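4. Recording a Series from the Program Guide

The Flaromix recorder can store every new episode of a television series as it airs. Complete the channel scan in Section 3 before you begin. 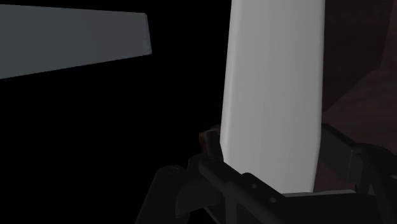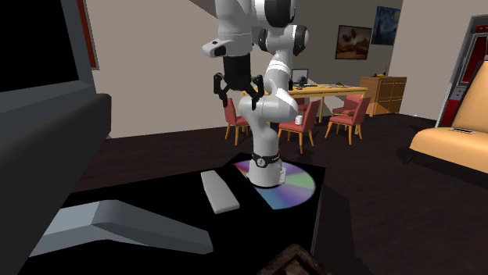 Computer-rendered views, close and wide.

4.1 Setting up a series recording

1. Press GUIDE on the remote control.
2. Move to any episode of the series and press OK.
3. Select Record Series. The recorder assigns the series a slot. Up to 80 series can be stored.
4. Under Episodes, choose New Only or New and Repeats.
5. Under Keep, choose how many episodes to hold before the oldest is erased. The highest setting is 23.
6. Press OK to save. A red double dot appears next to each matching episode in the guide.

Note: Some channels do not mark repeats in their guide data. On these channels, New Only records every airing.

4.2 Start and end padding

Season finales and live episodes often run past the listed time.

1. Open Series List and select the series.
2. Select Padding.
3. Set Start Early and End Late in minutes, then press OK.

Padding counts as recording time. If two padded recordings overlap and no tuner is free, the padding is dropped from the series lower on the list – the episode itself is kept.

Caution: Do not unplug the recorder while the front light is red. The episode in progress may be lost.

4.3 Episodes that do not record

Check the following in order:

1. Free space. Error 167 means the disk is full. Erase watched episodes or lower the Keep setting.
2. Series title. If the channel has changed the title between seasons, delete the entry and repeat 4.1.
3. Channel number. After a rescan, the entry may point to the old number. Select Series List – Edit – Channel.

For recordings moved to a Tunside external drive, see Section 6.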